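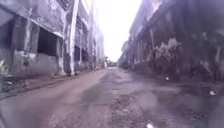

The lane between the old buildings.

Old Iron & Slow Diesels > Hot Bulb and Semi-Diesel > Grundora single, running but hunting like crazy

flatbelt_fred
Original poster

OK so she RUNS. I have been waiting to type that on here for so long. For anybody who missed the last thread, the engine is a Grundora 12 horse hot bulb, single cylinder, two-stroke, with the open crank and the big spoked flywheels. She sat outside under a tarp before I got her, and the rings were stuck hard enough that I had given up on getting the piston out in one piece. But out it came, and it cleaned up, and last Sunday I put the torch on the bulb, rocked the flywheel up against compression and off she went. Backwards, ha. Got her stopped, tried again, and the second time she went the right way. I was grinning so hard my face hurt.

Now the problem. With no load on her she hunts terribly. She speeds up, the governor cuts the fuel, she sags until I think she's going to quit, then she gets a big gulp and takes off again. With a belt on she is better but still not good. I want her to drive a line shaft eventually, with a drill press and a power hacksaw on it, so I need her to hold a speed.

What I have done so far:
Cleaned the injector nozzle (it's the Mikar type with the one-piece body)
New packing on the fuel pump plunger
Governor springs checked for cracks
Fresh fuel, plain old number 2 diesel

Any ideas? I would love to hear from people who run these. I can't stop going out to the shed just to look at her.

millpond
Congratulations!! There is no better sound in the world than a hot bulb settling in. That lazy thump with the little ring at the end of it, I could listen to it all day.

First question, how hot is the bulb when she's doing this? A lot of what people call governor hunting on these engines is the bulb cooling off at no load. She misses a couple of times, the bulb drops in temperature, the next charge lights late, and around you go. Try keeping a low flame on it while she idles. If the hunting calms down, you know where to look.

flatbelt_fred
Good question, and I don't have a good answer! I took the torch away as soon as she was going. The bulb had lost its color pretty quickly. I'll try it with a low flame.

governor_gus
I'd look at the governor linkage before anything else. Fred, you said you checked the springs, but did you check the pins? On the Grundora the linkage has a bell crank between the weights and the pump, and the hole in that bell crank wears egg-shaped. Every bit of slop in there is dead travel. The weights have to move a long way before the pump hears about it, and by then the engine is already going too fast or too slow. That's hunting, right there, and no amount of heat on the bulb will fix it.

Grab the pump end of the rod with the engine stopped and wiggle it. You shouldn't be able to feel anything but a whisker.

millpond
Gus, I don't disagree that it could be the linkage, but he says it gets better with a belt on. That sounds like heat to me. More load, more fuel, hotter bulb.

governor_gus
It gets better with a belt on because load damps everything! You could have a coat hanger for a linkage and it would run better with a load on it. I've rebuilt enough of these to know that people will play with torches for an entire summer before they'll drill out one hole and put a bushing in it.

millpond
And I've watched people bushing everything in sight on an engine that only wanted to be warm. We can both be right, you know.

hallo_there
Lurker here, just wanted to say this is my favorite kind of thread. I have a Hallo, the little marine one, same general idea but with a water drip into the air port. Do the Grundoras have the water drip? On mine it makes a huge difference. Too much water at light load and she hunts exactly like Fred describes, because you're cooling the charge when there's hardly any fire to cool. My valve didn't close all the way and I chased the thing forever.

flatbelt_fred
Yes! She does have a drip, a little brass needle valve on the side. I've been leaving it cracked open a touch because the previous owner said to. I didn't know it was only meant for heavy load. Oh boy. That's on the list now too.

hallo_there
Shut it! Seriously, all the way, and pull the line off so you know for sure. At idle she doesn't need a drop. You bring the water in when she's working hard and starts knocking, and then only enough to take the edge off the knock. It's such a fun thing to do by ear once you get the feel for it.

tallowpot
Late-night reading here with a cup of coffee. What speed are you trying to run? The plate on mine says 400-something but I've never had any reason to go near it.

Also if anybody doesn't have it, track down the Balthasar Riedl booklet on semi-diesels. It's thin and the drawings are a little smudgy but the section on governors is worth the trouble all by itself. Page 31 has the setup for the pump stroke, with the weights held all the way in and the lever against the stop. I've used that page so often it has fallen out of the book.
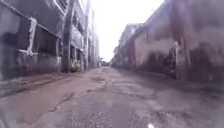
One thing Riedl says that I've never seen anywhere else is to set the pump stroke with the engine warm. The frame grows a little, the rod doesn't grow as much, and if you set it cold you end up with a hair more fuel at the bottom than you thought. I didn't believe it would matter on something this crude. I tried it both ways on mine and it mattered a lot. She'll tick over so slowly now that you can practically walk off between beats and get a sandwich.

flatbelt_fred
I need that booklet! Does anyone have a copy they'd part with? I'd be happy with photocopies of the governor section.

tallowpot
I'll copy it for you, send me a message. Happy to do it. The page that fell out is the easiest one to copy anyway.

governor_gus
Riedl is good. I'd quibble with him on setting it warm, though. You're working with your hands inside a hot engine, and if the linkage is right you can set it cold and trim it with the idle screw. I've always done it cold. But he does say, on that very page, to check the bell crank for wear FIRST. Just pointing that out.

tallowpot
I knew you would, Gus.

kusterbelt
Slightly different subject, but Fred mentioned a line shaft. What are you planning for a clutch? I'm running a Kuster friction pulley on mine and I love it. You start the engine with the shaft free, let everything warm up, then ease the load in with the lever. So much nicer than throwing a belt on by hand, and a heck of a lot safer. On a hot bulb it's a big help, you don't want her stumbling while the bulb is still making up its mind.

flatbelt_fred
I was going to use fast and loose pulleys with a belt shifter, mostly on account of having the pulleys already. Is the Kuster hard to find?

kusterbelt
They come up now and then. Look at the wooden blocks before you buy, because oil-soaked ones will slip until the end of time. But if you have fast and loose pulleys, use them! They look terrific and they work. Put a good guard around the belt.

millpond
Seconding the fast and loose setup. And crown on the driven pulley, please, or you'll be chasing the belt across the shed.

flatbelt_fred
UPDATE, and it's a long one, sorry, I'm excited.

Three things tried, one at a time like my dad taught me.

Water drip shut and the line pulled off. Big improvement right away. She still hunted, but the sag at the bottom of each swing was a lot less scary. Thank you hallo_there, I owe you one.

Low flame on the bulb at idle. A bit better again. I can get her to hold on to the bulb color without it getting silly.

Then I did the wiggle test on the governor rod. Gus, I'm sorry, it was awful. That hole isn't egg-shaped, it's practically a slot. I could see daylight past the pin. I bored it and pressed in a bronze bushing, made a new pin out of drill rod, and put it back together.

I started her up again after supper and WOW. She picks up, settles, and just sits there. I put the tach on the crank and she was holding 121 with no load, with the flame off and the water off. I didn't know she could go that slow! I stood there until it got dark out.

governor_gus
Beautiful. That's a happy engine. And no apology needed, though I'll be reading that paragraph again tomorrow.

millpond
Fantastic! 121 is lovely. I still say keep an eye on the bulb if you leave her that slow for long, she'll drift cold on you and quit while you're looking the other way. Bump her up a little if you're going to be chatting with people at a show.

hallo_there
So happy for you Fred!! Please get some audio up. Put the recorder well back from the exhaust or all you get is a thud.

governor_gus
She won't drift cold if the pump is delivering evenly. Mine idles the whole afternoon without a flame.

millpond
Yours lives in a heated shop, Gus. Try it in November with the door open.

governor_gus
I have! I wore a hat.

tallowpot
Copies are in the mail, Fred. I put in the part on nozzle angle as well. If yours is the one-piece Mikar there's a note about which way the mark should face, and it's easy to get it turned around after a cleaning.

flatbelt_fred
Thank you so much! I did not know there was a mark. Going out to the shed with a flashlight now.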